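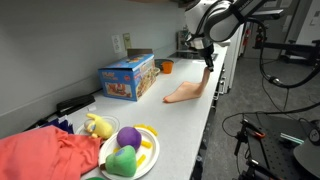 5.3 Does the foot know where it is?

Figure 4. A rubber foot held in the gripper, toes resting on the counter, with a toy box, plates of plush food and other household items within the workspace.

The results in Section 5.2 look good on paper, and we would like to slow down before anyone quotes them. Our policy, trained on 2918 demonstrations, was scored by whether the held object ended up in the region named in the instruction. That is the usual way of scoring such work. It is also a generous one. A policy that has learned only that the arm should travel towards the far end of the counter and open its fingers will pass a fair share of such trials without having understood anything about what it is holding.

Soft and oddly shaped objects make the problem easier to see. A rubber foot (Figure 4) bends under its own grip, has no flat face that can be trusted, and changes its outline with every small turn of the wrist. If the policy really tracks the pose of the held object, as the authors of the Coetzee baseline claim for their own method, then turning the foot in the grasp before the trial begins should change the path of the arm. If it does not, the claim is in trouble.

We therefore ran a further 315 trials in which the starting grasp was altered by hand and everything else was left alone. The instruction, the layout of the counter and the release region were the same as in the matched trial from the main set. Kevser Eren set the grasps, and Naima Zaki scored the final placement from recordings without being told which grasp had been used.

The success rate under the usual score hardly moved. Taken alone, this could be reported as robustness, and an earlier draft of this paper did so. The paths tell a less flattering story. In most of the altered trials the wrist followed nearly the same route as in the matched trial, and the foot was let go heel first, sideways or with the toes folded under, depending on how it had been put into the fingers. The arm was not correcting for anything. It repeated a motion that happened to end in the right area.

The Zallon variant, which adds a second camera view, did somewhat better. We are not convinced that the gain comes from the view itself. The variant was also trained for an extra 1000 steps, and when we gave the single-view policy the same extra training, much of the gap closed. The comparison in our earlier workshop report did not control for this and should be read with that in mind.

Clutter had a weaker effect than we expected. Moving the plates changed the path in some trials, though seldom in a direction that helped. We cannot say whether the policy saw the plates as obstacles or was simply thrown off by a picture unlike those in training, and our logs do not let us separate the two.

There are limits to this test as well. Only 2 operators gave the demonstrations, and both tended to pick the foot up by the heel, so the altered grasps may be further from the training data than they would be in a wider collection. The scorer could often guess the grasp from the way the foot was lying. We did not repeat the test on the Stornwood arm.

Given all this, we report placement success in Table 3 alongside a stricter score that also asks for the right orientation on release. The order of the methods changes under the stricter score, and we think it is the column readers should look at first.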